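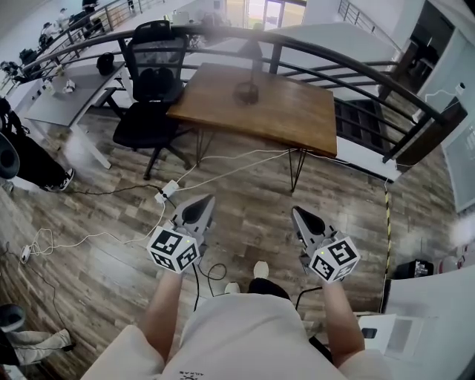 *Thắng Phí*

## How to quiet a squeaky plank floor

My aunt's place in Trangate had one board outside the bathroom that could wake the whole house, and for years we all just stepped over it. If you've got a floor like that, take heart! Most squeaks are two pieces rubbing together, and you can often calm them down in an afternoon without pulling anything up.

**Find the noise first.** Walk the room slowly in socks, with the fridge and the fan off if you can stand it, and put a bit of painter's tape wherever you hear something. Then have a friend do the walking while you kneel and listen, since the sound likes to travel (I once spent a whole evening fussing over the wrong board).

**Try powder.** Sprinkle a little talcum powder along the seam, lay an old towel over it, and step back and forth for a minute or 2. Brush off what's left and try the spot again. Go easy near doorways – powder on a smooth floor is slippery, and I have the bruise to prove it.

**Check the edges.** A floating floor needs a small gap at the walls so it can swell in damp weather. Take off a length of baseboard on the noisy side and look. If the planks are tight against the wall, they'll need a trim, and I'd leave that job to somebody with the right saw.

**Screws are for nailed wood floors only.** Drive a trim-head screw through the board into the joist, sink it just under the surface, and fill the hole with matching putty. Please don't do this to a floating floor, as it pins the planks in place and you may end up with a brand new squeak.

Leave the tape down for 3 days or so and keep listening. My aunt's board still chirps a little in April, when the rain starts.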